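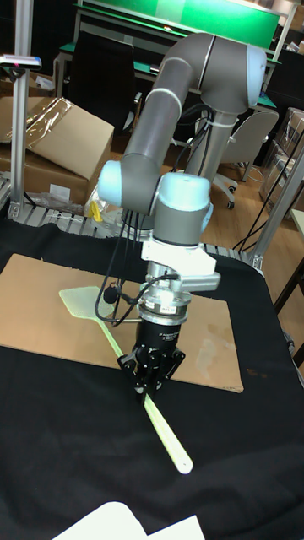
La tapette jaune-vert pâle, posée en travers d'un carton brun.

Quarante-deux foyers de Nanthorpe ont accepté, en février, de ressortir leur tapette à mouches du placard. L'idée vient de Nokuthula Pretorius, qui défend l'objet depuis des années et lui prête toutes les qualités : silencieux, sans pile, sans odeur, presque éternel. J'ai demandé à voir.

Sur l'éternité, d'abord. Le manche en plastique plie, puis un jour il casse, en général à la jonction avec la tête. Chez Simões, droguerie de la rue haute, on en a vendu 400 l'an dernier. Pour un objet qui ne s'use pas, cela fait beaucoup de clients.

Reste la grille. Ses partisans expliquent que l'air passe à travers les mailles et que la mouche sent moins venir le coup. Admettons. Encore faut-il viser, et la mouche posée sur un rideau ou au bord d'un verre garde tous ses avantages. Dumisani Botha, qui a tenu le compte pour sa cuisine, annonce 5 réussites un soir où il s'était vraiment appliqué. Il n'a pas noté les coups manqués. Je lui ai posé la question deux fois.

Faut-il pour autant passer à la raquette électrique, comme le voudrait le catalogue Salasar ? Elle coûte plus cher, se recharge, et fait un bruit de friture dont je me passe volontiers. Une moustiquaire bien ajustée à la fenêtre règle une bonne partie du problème, mais personne n'organise de réunion pour en parler.

J'ai gardé la tapette qu'on m'avait prêtée. Elle pend à un clou près de l'évier, où elle a servi deux fois, dont une pour récupérer un bouchon sous le frigo.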